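Presupuesto para una cocina que no es mía

Cuarta entrada sobre el puesto de desayunos. Quien venga por las recetas, mis disculpas: toca hablar de dinero.

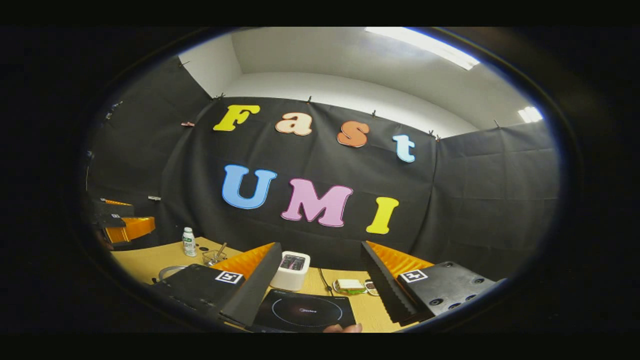
La mesa de los desayunos, con el sándwich todavía envuelto y la placa Midea delante.

Cuando me encargaron planear el segundo puesto pensé que el gasto serio estaría en las máquinas. Uno abre una hoja de cálculo, escribe «pinzas» en la primera fila, pone una cifra que da miedo y a partir de ahí todo lo demás parece gratis. Así entró en el pedido la tela negra, así entraron las letras de colores y así entró una segunda tostadora que yo habría jurado que ya teníamos.

Las pinzas manuales fueron lo fácil. Pedí oferta a dos sitios. Drorex contestó el mismo viernes con 1.912 euros por el par, soportes y marcadores incluidos, envío aparte. Saken tardó más y pidió 1.367, con una nota al pie según la cual las almohadillas de los dedos son «consumible» y no entran en la garantía. Me gusta la palabra consumible. Significa que vas a volver.

Compré las de Saken. A 1.367 les sumé dos juegos de almohadillas y seguía por debajo de Drorex, con lo que me sentí un negociador temible durante una tarde entera. Luego llegó el portes.

Lo que no había previsto era la comida. Si quieres enseñarle a un robot a preparar un desayuno necesitas desayunos, y los desayunos tienen la mala costumbre de caducar. En la primera versión del presupuesto puse siete sándwiches, uno por día de trabajo, con el razonamiento impecable de alguien que nunca ha visto cómo queda un sándwich después de que lo agarren treinta veces. La partida se llama ahora «alimentación y similares» y tiene fila propia, justo encima de «cables».

Los cables merecen un párrafo. La tostadora tiene el suyo, la placa de inducción tiene el suyo, y ninguno llega adonde uno quiere. He pedido regletas a Arndale, que me las ofreció en negro y en blanco con una diferencia de precio que todavía no entiendo. Negro, por supuesto. A estas alturas todo lo que compro es negro menos la mesa.

La mesa salió de un catálogo de Živković, línea escolar, tablero de madera clara. Es lo único del proyecto que llegó a tiempo, entero y con los tornillos que decía la hoja. Si algún día me preguntan qué proveedor recomiendo en robótica, diré que el de las mesas.

Para el segundo puesto el total va por 1.234 euros sin contar las pinzas – es decir, sin contar lo que yo creía que era el gasto. He dejado fuera la iluminación, con los fluorescentes del techo nos vamos a apañar, y también la silla, que pienso traer de otra sala cuando no mire nadie.

Queda por decidir si compro otra placa igual o una más barata. La barata tiene los mandos en otro sitio, y eso quiere decir repetir parte del trabajo, que no aparece en ninguna fila porque mis horas, al parecer, también son consumible. Me inclino por la misma. En julio tengo que entregar la hoja cerrada y todavía hay una celda en amarillo donde solo pone «¿pinzas de la ropa?».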